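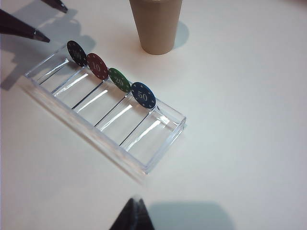
## 4. Setting up the chip-sorting table for visitors

This section covers the two-arm chip demonstration given at open days and site visits. It assumes both arms have been powered up and homed as set out in Section 3. For changes to the sorting program itself, see the Cello handbook.

One operator runs the table and one host talks to visitors. Don't combine the two jobs.

### 4.1 Laying out the table

1. Wipe the tabletop with a dry cloth. Spray cleaner leaves streaks that the wrist cameras pick up.
2. Place the clear chip tray on its side of the table, compartments facing up.
3. Stand the paper cup behind the tray, open end up.
4. Check the chips for chips and cracks. The standard set has a black 100, a red 10, a green 20 and a blue 50. Replace any chip with a worn number.
5. Move drinks, phones and lanyards off the centre of the table.
6. Load the Rukero profile marked "visitor". It limits both arms to 40 per cent of their normal speed.

**Note:** The visitor profile doesn't carry over after a restart. Load it again each time.

### 4.2 Running the demonstration

1. Bring in one group at a time, 30 people at most.
2. Have the host explain the stop button before anything moves.
3. Press Start on the Cello panel. Keep one hand near the stop button for the whole run.
4. Allow 2 runs per group. If a chip is dropped, let the arm finish its motion, press Pause, and put the chip back by hand.
5. Press Park when the group leaves.

**Caution:** Never reach over the tray while the panel light says Run. Pause first, then wait for both arms to come to rest.

**Caution:** Children must stay behind the floor line with an adult, even when the arms are parked.

### 4.3 Where visitors stand 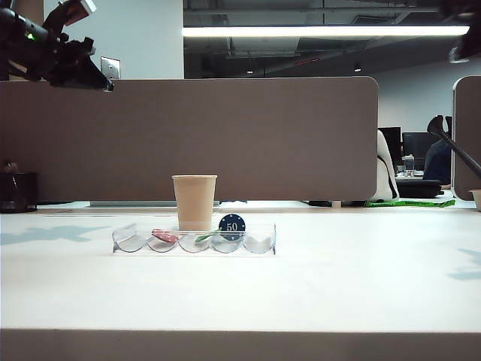

Groups see best from the front of the table, and the host should stand at one end so that the view stays open. The tray is clear, so people at the front can follow a chip even when it sits low in a slot, as the green one does between the red and the blue 50. The divider panel behind the table keeps most of the office out of view, but there is an opening to the right of it, and visitors tend to drift that way. Ask them politely to come back. Staff are working at the desks beyond.

If the group is larger than expected, split it and send the second half to the Flotent display with Wiroj Suwannarat. A full visit takes around 32 minutes with both stops.

### 4.4 Packing up

1. Park both arms and switch off the Cello panel.
2. Return the chips to their pouch. Store the tray upside down to keep dust out of the compartments.
3. Write any dropped chips or unplanned stops in the logbook, with the run number.
4. Report faults to Orathai Phuthong before the next visit is booked.

Section revised Apr 2, 2025, by Montri Intarasuk. Next review is in September.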